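Greltent: a word list of kitchen and table talk

README for version 2

Greltent is a collection of the words people use at home for food, dishes, small kitchen jobs and the messes that follow. It started as a list of names for the end piece of a loaf of bread (heel, butt, crust, knocker, and it only gets better from there) and grew until it covered most of what gets said between opening the fridge and wiping the counter. There are 735 entries in this version. I still find a new favorite every time I open the file.

The words come from 62 households who kept a notepad near the table and wrote down what they heard themselves say. Some kept it up for weeks. One family filled an entire pad with words for leftovers, and almost every one of them made it in.

What's in the folder

entries.csv — the word list itself, one row per entry
quotes.csv — 843 short quotes, each tied to one entry
households.csv — a very small table: household code, broad region, number of people at the table
changes.txt — what moved, merged or got renamed between versions
cemska/ — the older spelling sheet, kept because some people built on it

All files are UTF-8 with commas between fields. Quotes that contain commas are wrapped in double quotation marks. If you open entries.csv in a spreadsheet program, turn off automatic dates first, or "half-and-half 1/2" will become something very odd.

Columns in entries.csv

id: a short code that never changes, even when the entry is merged with another
word: the word as written down by the household
meaning: one plain sentence
kind: thing, action, color, amount, complaint or other
same_as: ids of entries that mean the same thing
family_only: yes, no or unsure
note: anything else worth knowing

The "complaint" kind was a late addition and I love it. It holds words whose only job is to object to something: "too bitsy," "all-corners" (of a badly cut sandwich), "fridgey." They didn't sit well under any other kind, and once they had a row of their own people sent in lots more.

Family_only is the column to treat with care. A "yes" means the household believed they had made the word up. Sometimes two households with no connection believed that about the same word! When that happened the entry was changed to "unsure" and both quotes were kept.

How the words were gathered

Each household got one page of instructions. Write down the word, write down the sentence it came in, and don't tidy it up. Children's words counted exactly as much as grown-up words. Spelling was left to whoever held the pencil, so "skwoosh" and "squoosh" are separate rows joined through same_as.

Birger Myklebust typed in the handwritten pads and then read every entry a second time against the paper. He also came up with the rule that saved us the most trouble: if you can't write the meaning in one sentence, you probably have two entries. "Scrape" was split into four that way. "Dollop" survived whole.

Nearly half of the quotes were shortened. Names of people were swapped for table positions (the Window Chair, the Stool, the End), which reads a bit like a play and makes the file more fun than it has any right to be.

Name sets

Two smaller sets sit inside the main list and can be pulled out with a search on the note column.

Lemar is the set for amounts: a glug, a shake, a blob, enough, a bit more than enough. Don't try to turn these into spoonfuls. I tried, with a real spoon and a real glug, and the answers were all over the place.

Sebastian is the set for things that go on top of other things: sauces, sprinkles, spreads, gravies. It has the most same_as links by far, and ketchup alone pulls in red, dip, tommy, splot and sauce-sauce. If you want a small sample to play with before loading the whole list, start there.

Picture page

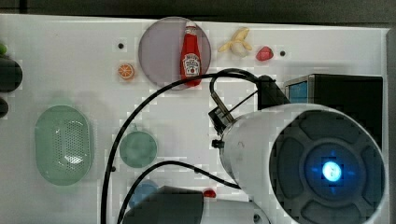
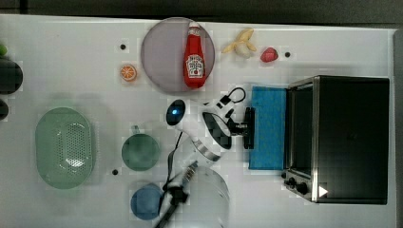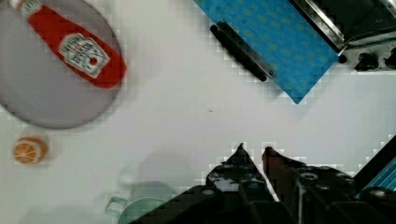

Entries to look up: ketchup, bottle, cap, label, plate. "Stand" goes with the first picture and "lie" with the other two. For banana, peel and strawberry, use the first and second.

Known gaps

Breakfast is far better covered than supper. People seem to be chattier with a notepad when there is toast involved.

Drinks are thin. We have plenty for milk and almost nothing for tea, so tea drinkers, please write in.

The list is in English only. A few households slipped in words from other languages they speak at home, and those rows say "borrowed" in the note column, with no claim about which language they came from unless the household told us.

Regions are broad on purpose. You can't use this list to draw a map of who says what, and please don't try. With so few households in each region, one very talkative kitchen can tilt the whole thing.

Good uses

Word games, classroom lists, warm-ups for a writing group, dialogue that sounds like a real table, or plain reading for pleasure. I'd be thrilled to see someone take on the complaints as a subject of their own.

Adding words

Send the word, the sentence and the meaning, in that order. Plain text is best. If the word replaces one already in the list, give the id and we'll link the two — nothing gets deleted. Additions are read in March and go into the next version, with your household code next to them if you'd like one.

Fixes to typing errors are welcome at any time. Please check changes.txt first, as "buttter" with three t's is correct and has its own entry.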